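Hanging a framed poster on tile without drilling

Home help > Walls and decor

Posted by tealmug56

I bought a framed poster for the wall by my kitchen table. The wall is tiled from floor to ceiling and I rent, so I can't drill. The frame came from Cincombe and weighs 4 pounds with the acrylic front. It has a sawtooth hanger on the back and nothing else. Will adhesive strips hold on tile, and do I have to keep them off the grout? I would also like to know how high to hang it. The last one I put up in my old place in Flatport fell down twice and I don't want to buy a third frame.

Wubit Yimer

Strips work on glazed tile if you clean it first. Use rubbing alcohol, not kitchen spray, which leaves a film. Let it dry all the way. Take the sawtooth hanger off if you can, or the frame won't sit flat enough for the strips to touch.

Check the weight limit on the package and go well over it. For your frame I'd use strips rated for 8 pounds in total, split between the top two corners, plus a small pair at the bottom to stop it from swinging. Keep every strip inside a single tile. Grout is lower than the tile face and a strip that crosses it only grips on part of its length.

Press each strip for the time it says on the pack, take the frame off again, and wait an hour before you hang it for good. If the tile is unglazed or rough stone, strips are a poor bet. Ask your landlord about one hole in a grout line, which is easy to fill later.

For height, measure 56 inches from the floor to the middle of the poster. Go a bit lower if people will mostly be sitting down.

Framed pictures on tiled walls:
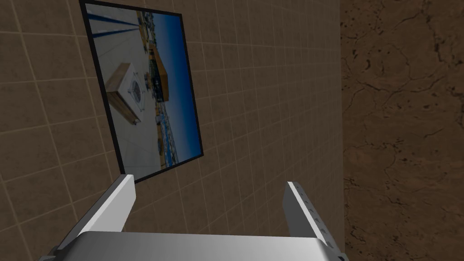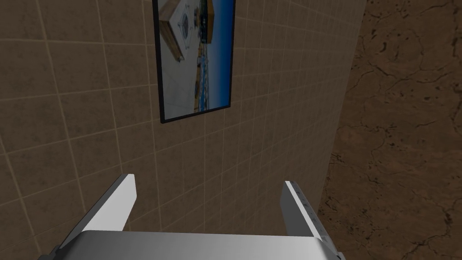

okafor_j

just lean it on a shelf. I had strips from the dollar store and they let go the first hot week in September. Paid 40 bucks for that frame too. If you do use them get the good ones and don't hang it over the stove.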